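Nirkdale Small Tea Service, White
22nd February
By Siamak Karimi

The Nirkdale service is made for people who drink tea slowly and in small amounts. It comes as a set of one sharing pitcher and six cups, with a folded cotton cloth and a card with brewing times. We have sold it in our shop since last June, and this page was rewritten after many customers wrote to us with the same questions. I try to answer them all here, so please read to the end before you order.

The sharing pitcher

In this way of making tea, the leaves stay in the pot and the finished tea goes first into a pitcher. From the pitcher it is poured into the cups. This step looks unnecessary to beginners, and I also skipped it in my first year. But when you pour directly from the pot, the first cup is weak and the last cup is bitter. In the pitcher the tea mixes and every guest receives the same strength.

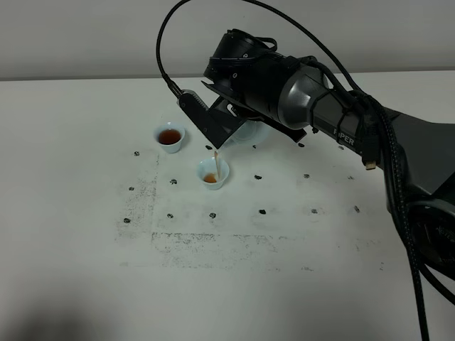
A good pitcher must also stop cleanly. When you bring it upright again, the last drop should go back inside and should not run down under the spout. We test every Nirkdale pitcher with water before packing, and the ones which drip are returned to the workshop. If yours drips after some weeks of use, look first for a thin line of mineral on the lip. A little citric acid in warm water removes it.

The pitcher has no lid. Some people ask for one, but a lid keeps the steam inside and black teas become flat in taste. If you brew in a cold room, warm the pitcher with hot water first and throw the water away. This helps more than a lid.

The cups

The cups are white inside and outside. For me this is the most important point of the service. In a white cup you see the color of the tea without any error, and the color tells you when the next infusion should be longer. A dark glaze is very beautiful on a shelf, but it hides this information.

The rim is thin and turns out slightly. The wall becomes thicker toward the foot, so you should hold the cup near the rim with two fingers and not around the middle. Do not fill it to the top. Seven parts from ten is the old advice, and it protects your fingers well.

The cups are small, and this is intended. Several customers returned the set in the first months and wrote that it looked like a toy. I understand them, because a person who drinks from a mug will need some days to change the habit. A small cup is finished while the tea is still warm, and then you pour again. With a good oolong you can pour seven times from the same leaves, and each time the taste is a little different.

Which teas to use

The service was planned for oolong and black tea. Our customers use it also for ripe pu-erh and for roasted green tea, and both are fine. I do not recommend it for herbal mixtures with hibiscus or turmeric. They will not damage the glaze, but they leave a smell in the cloth and you will notice it the next day.

We are often asked about the Arach service, which we also carry. Arach has a darker glaze, heavier cups and a pitcher with a handle. It is more practical for families with children. Nirkdale is lighter in the hand and easier to clean, but it does not forgive a hard tap against the sink.

Setting the table

You do not need a tea tray. A plain table is enough, and the cotton cloth can lie beside the pot for wiping. Put the cups close together at the start, so that you can move the pitcher from one to the next in a short line. Pour a little in each cup, then go back and fill them in the opposite order. When the tea is poured, pass the cups to the guests.

Leave free space between the pot and the cups. Most broken cups that are reported to us were not dropped - they were knocked by a sleeve or by the pot on its way back.
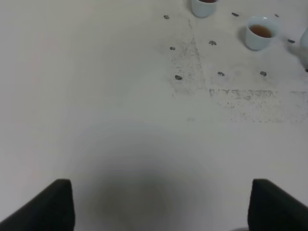

Bello Adeleke wrote to us that he would go further than this advice. He keeps the cups at the far side of the table until the pitcher is full, and only then brings them near. He has used his set every morning since he bought it and has not lost one cup. He also thinks the cloth is too small, and he asked why we don't include two.

I agree with him about the cloth. The next delivery will have a larger one, and customers who bought the set before can order it separately from the accessories page. For his method with the cups I have no objection, only that with many guests it becomes slow.

Cleaning and care

Rinse the pitcher and cups with hot water after each use and let them dry upside down on the cloth. For normal days no soap is needed. When a brown film appears inside, put baking soda on a wet finger and rub gently. The set can go into the dishwasher, but the cups are light and they turn over during washing, and then they knock against each other. Please wash by hand if you can.

Do not pour boiling water in a cup that comes from a cold cupboard. Rinse it with warm water from the tap first. The glaze is strong, but a sudden change is not good for any ceramic.

Replacement pieces

Single cups and single pitchers are available. Write the batch name from the bottom of the box in your message, because the white is not completely equal in each firing. The present batch is called Alora and is a bit warmer in tone than the older Igwe batch. If you mix them on one table, most guests will not see it, but some customers are sensitive to this and I prefer to say it before.

The workshop fires 500 sets in one batch. When a batch is sold out we keep a small number of pieces for replacement, and after that we can only offer the nearest tone.

Delivery and returns

The set is packed in molded paper, with each cup in its own place. Please keep the box, it is also the best way to store the service when you move house. If something arrives broken, send us a photo of the piece and of the box together, and we will send the replacement with the next post. Unused sets can be returned in the original packing. Used sets we cannot take back, also when they were used only once - tea enters the unglazed foot and the mark stays.

Questions about this service are answered by Dirceu Magalhães in the shop, in English or Portuguese.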